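Wednesday, late

Six weeks into the great book sort and I am less convinced by it every day. The method, which I got from an article somebody shared in May, says you take every book you own off the shelf, pile them up, pick up each one, and ask if you would buy it again today. I would not buy most of my groceries again today. I don't see how that settles anything.

Anyway, I took the job over to the shared workroom on Norkau Street after supper, on the theory that I would be stricter away from home. At home I open a book to page 33 "just to check" and it's midnight. So I carried over two bags, got a table, and started making stacks. The system was supposed to be keep, give away, and undecided. By eight o'clock the undecided books had taken over and I had given away precisely one, a guide to Pundusia that was out of date when I bought it. The hotel it raves about had closed by the time I got there. I have held that against it for years and still moved it through two apartments.

I don't care for the way people talk about this stuff. "Let it go." Go where? The secondhand place, Flinorero, won't take anything with a cracked spine, and the donation box by the supermarket has been full since spring. I suspect a good share of what goes into that box ends up as pulp, and then we all congratulate ourselves on our clear shelves. Maybe I'm wrong. I would like to see where the truck goes, just once.

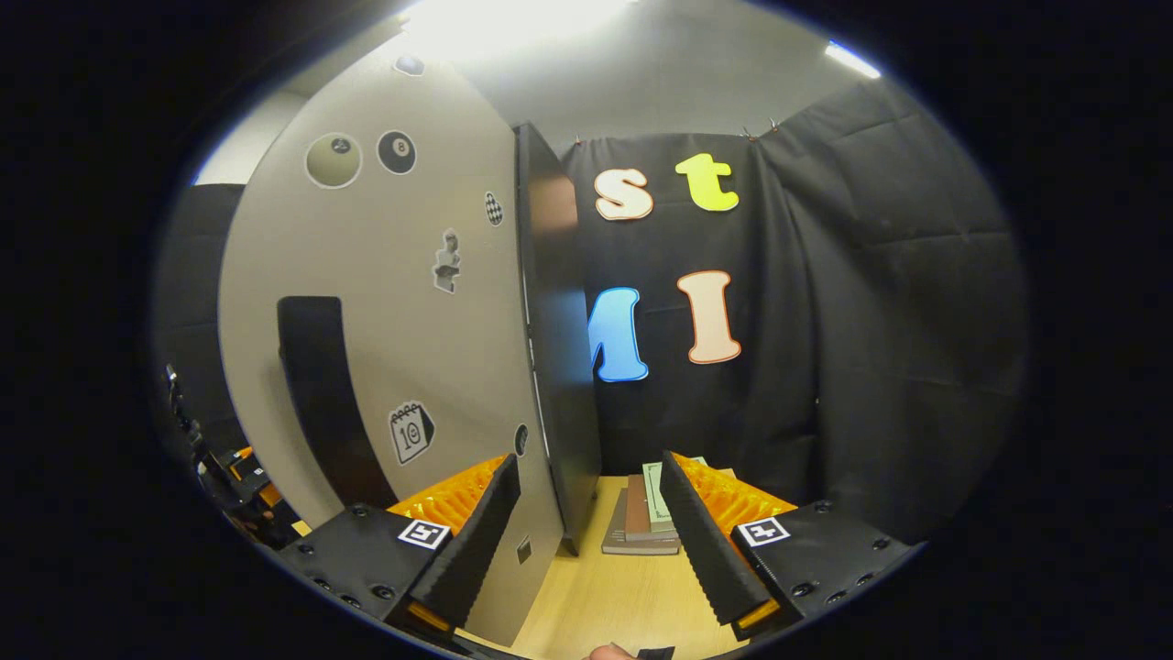

I did try the stacks of three. The article swears by them: small decisions, never more than three books in front of you, no getting overwhelmed. It sounds like something made up to fill a paragraph, but I'll admit the first few went quickly. Then I noticed I was choosing which three went together, putting one I didn't want beside two I would never part with, and feeling generous about the whole lot. Everything got kept. A person could go on like that all year.

The green one gave me the most trouble. I can't remember buying it, I don't think I have read it, and I have no good reason to want it. I still put it on the keep side, took it off, and put it back. Is that what they mean by a connection with an object? It felt more like being stubborn.

The desk dividers in there do help a bit. With something between me and the rest of the room I feel less watched, though I caught myself reading the stickers beside me when I should have been working. Somebody has a thing for pool, or just for eight balls. And then the big letters on the black curtain, which I kept trying to make into a word from where I sat. S, T, M, I. I got "mist" and was pleased with that for longer than I should admit.

Tea from the Simon tin, which claims to be calming. No effect that I could measure. I had a second cup to be fair to it.

Came home with more than 33 books and very sore shoulders. The bags are in the hall, still packed. The shelf looks nice with a gap in it, I'll grant them that much, but it would look nice because it's half empty, and any shelf can do that. I give it until the weekend before it's full of mail.

Tomorrow: call Flinorero and ask if they really mean it about the spines. Find the lid for the blue box. Look at the green book again, one chapter, sitting up, with the timer on.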